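In Defense of the Kitchen You Already Have

25 April 2019

My sister-in-law called me in March to ask what I thought of her countertops. She didn't want new ones, she said, she just wanted to know if they were "dated." I have eaten at that counter for years. I have cut birthday cakes on it and cried on it once. And I had to ask her to remind me what color it was.

That conversation has been rattling around in my head ever since, so here goes. I think we've let the word "dated" do an awful lot of damage, and I'd like us to stop using it about perfectly good kitchens.

Let me own up to my part in this. When we bought our place in Tullness, the kitchen had been put in by the previous owner, Derek Ashworth, who had a taste for dark brown. Brown stone, brown cabinets, a brown light fixture that looked like an upside-down salad bowl. I spent the first winter with a folder full of clippings, all of them white. White walls, white counters, white bowls holding white eggs. I got a quote from a place over in Tetlow, and the man measured everything twice and then handed me a sheet of paper with 2,394 dollars on it, and that was just for tearing things out and hauling them away! The new stuff was extra. A lot extra.

So we waited, mostly out of shock. And while we waited, something happened that I hadn't planned on. I started to like the brown.

I don't mean I talked myself into it. I mean I'd be standing there on a gray morning waiting for the kettle and I'd catch myself following one of those pale lines across the stone with my finger, the way you follow a river on a map. Dark stone with light veins in it has a lot going on if you give it a minute. It hides crumbs (a virtue I will defend in any court). And anything with some color to it, a lemon or a dish towel or a kid's plastic cup, looks terrific against it.

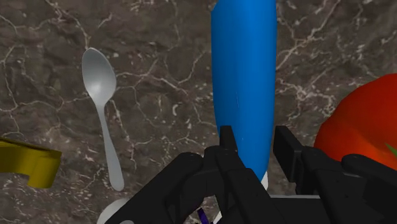 Dark brown marble with white and cream veins, and a bit of cobalt blue to show it off.

Now, I know what the other side says, because I've said it myself. A kitchen is where you spend your life, so why not make it one you love? Fair enough. If yours has a leak, or a drawer that takes the skin off your knuckles, please fix it with my blessing. I'm talking about the other kind of unhappiness, the kind that shows up right after you close a magazine. You were fine at breakfast. By lunch you need an island.

And the target keeps moving! My mother pulled out dark wood to get pale wood. Her neighbors pulled out pale wood to get white. I was in a showroom last month with a friend who was shopping for faucets, and guess what they had in the front window, under the good lights? Brown. Deep, chocolatey brown, with a little card calling it "warm." I laughed so loud that a salesman came over to see if I needed help.

What did we do with the money, you might ask. Well, we spent 187 dollars of it on a better lamp and some paint, and the salad bowl went to live in the garage. The lamp made more difference than I would have believed. Half of what I'd been calling an ugly kitchen was a badly lit one — I'd been squinting at it for months and blaming the stone.

I told my sister-in-law all of this, at length, while she made polite noises into the phone. Then I told her to buy a lamp. She says she's thinking about it, but she has also ordered tile samples, so I'm driving over there this weekend to have a proper look at those counters and, if I have to, hide the samples.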